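Handheld demos: tracking loss near the basin, and what rate to log at

Bodik board > Teaching by demonstration > Data capture

tam_ong
Posted Sunday, 9:14 AM
We are building a demo set for a wash-basin task with handheld tools, no arm in the loop. The target is 800 clean demos by June. So far 152 are in, and 7 of those fail the pose check in Clivov. All of the failures come when both hands are low and close together over the front rim. The marker cubes ride on the hands, and this is the usual posture from above: 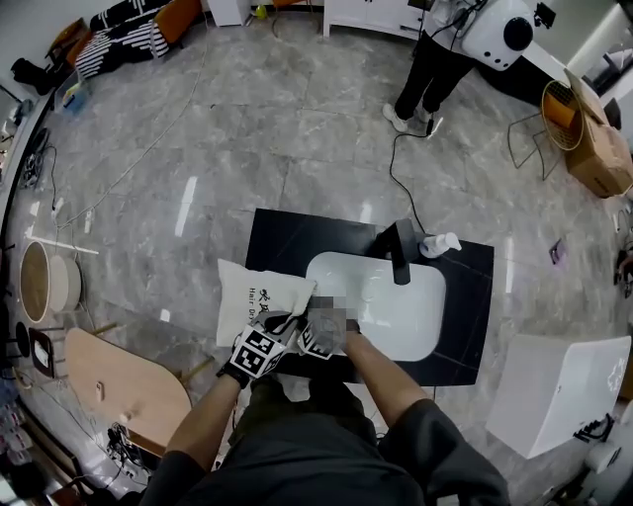 My plan is to raise the minimum marker area in the solver and drop whatever fails. Phúc Đào wants to keep the bad ones and fill the gaps from the IMU. Opinions?

clamp_and_pray
Posted Sunday, 9:52 AM
Don't drop them. If you cut every demo where the hands meet, the policy never sees the hands meet. That is the part of the task you care about.

diep_user44
Posted Sunday, 10:20 AM
Disagree. A wrong pose is worse than a missing one. We trained on IMU-filled segments with the Diệp stack and the wrist drifted at every contact. I'd go to teleop for the close work. Joint encoders don't care what is covered.

clamp_and_pray
Teleop is slow and people move differently with a leader arm. You would need two action formats in one set.

tam_ong
Posted Sunday, 11:05 AM
Teleop is out for now, we have one leader arm and it is at Drisatmont. Other half of the question is the grippers. Finger width comes from the tool itself, hand pose from the markers, and the two clocks have to agree.
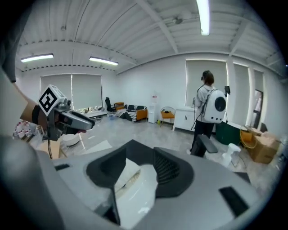 Handheld gripper with marker on top, seen from the other gripper's camera

Log is capped at 2000 rows per demo, so a higher rate means shorter takes.

diep_user44
Then fix the clocks first. Tap the fingertips together at the start of each take and align on that.

phuc.dao
Posted Sunday, 1:31 PM
We do the tap already. It corrects the offset — it does nothing for drift over a long take. I still say keep the failed ones, flag them, and mask the pose loss on those rows.

tam_ong
Masking I can live with. Will rerun the 7 that way and post the curves.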